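4.2 Floor finish, glare and the reading of small objects

The second strand of the survey took us out of the entrance halls and into the rooms where people spend most of their day. We had expected the halls to be the interesting part, with their big windows and long views, and they did give us plenty to work with (Section 4.1). But it was the ordinary rooms at Gustberg that surprised us most, and we are delighted to be able to report them in some detail.

Every room was visited twice, once in the morning and once after four in the afternoon, when the low sun reaches furthest across the floor. At each visit we took gloss readings along a fixed line from the door to the far wall, and asked the people using the room to fill in a short card. The card had only four questions. Was the floor comfortable to look at? Could you tell where it was clean? Had you lost sight of anything you had dropped? Would you choose this floor again? We received 2,142 cards from the Gustberg site and 2,196 from Bondent, a far better return than we had hoped for, and many people turned the card over and carried on writing on the back.

The two sites differ in one useful way. Gustberg was fitted out with pale glazed tile nearly throughout, while Bondent has a mixture of matt tile, sheet flooring and sealed timber. Both are cleaned to the same Zatix schedule, so differences in polish or residue should be small. Room sizes and window heights are also close enough for a fair comparison, although Bondent has deeper window sills and so loses a little of the late light.

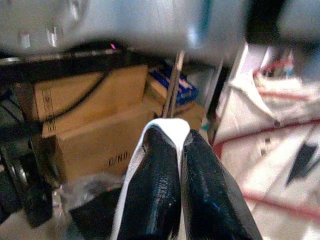
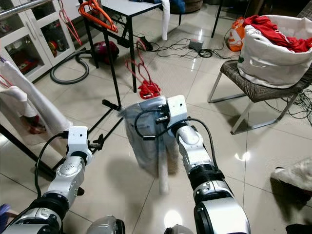 Figure 7. Taken at the Gustberg site in September.

Pale glazed tile scored well on the first question and poorly on the third, and this pairing turned up so steadily that we began to look forward to seeing it in each new batch of cards. People like a light floor. They wrote that it made a room feel larger, that it was cheerful on dull mornings, and that they switched the lamps on later in the day. The trouble comes with things that are themselves pale or partly see-through. A black rod lying on cream tile, as in the second picture of Figure 7, has strong contrast with the surface behind it, whereas a translucent greyish bag offers much less. Our respondents made the same point with contact lenses, clear bottle tops, sheets of tracing paper and, in one memorable case, a glass thermometer. Dark objects were hardly ever mentioned as lost.

The afternoon visits sharpened the pattern. In rooms facing west, the share of cards reporting a lost object rose with the gloss reading, and the rise was steepest within two metres of the window. Further in, where the light on the floor comes mostly from the ceiling, the effect faded and in a few rooms vanished altogether. We think this is a lovely result, because it means that the answer for many buildings may be as simple as a matt finish in a strip along the glass, with the brighter tile kept for the rest of the room.

Bondent gave us the chance to test the idea. One corridor there has matt tile on the window side and glazed tile on the other, left over from a repair in which the original batch ran out. It gave us 179 cards. Users of the corridor rated the two halves almost equally for comfort, and several said they had never noticed the join. Reports of lost objects came nearly all from the glazed half. The sample is small and the corridor faces south, so we would not want to lean on it too heavily, but we could hardly have planned a neater arrangement ourselves.

The question on cleanliness was harder to interpret. Some people took a bright reflection as a sign that the floor had just been washed; others complained that the same reflection hid dust until they crouched down. The Atallah scale, which we used for scoring written comments, treats both as statements about shine and so places them together. We rescored 1,450 comments by hand to separate the two views and found them close to evenly split at Gustberg. At Bondent the second view was more common, above all among those who worked at low tables or sat on the floor. Eye height therefore deserves a place in any later version of the card, and we return to it in Section 5.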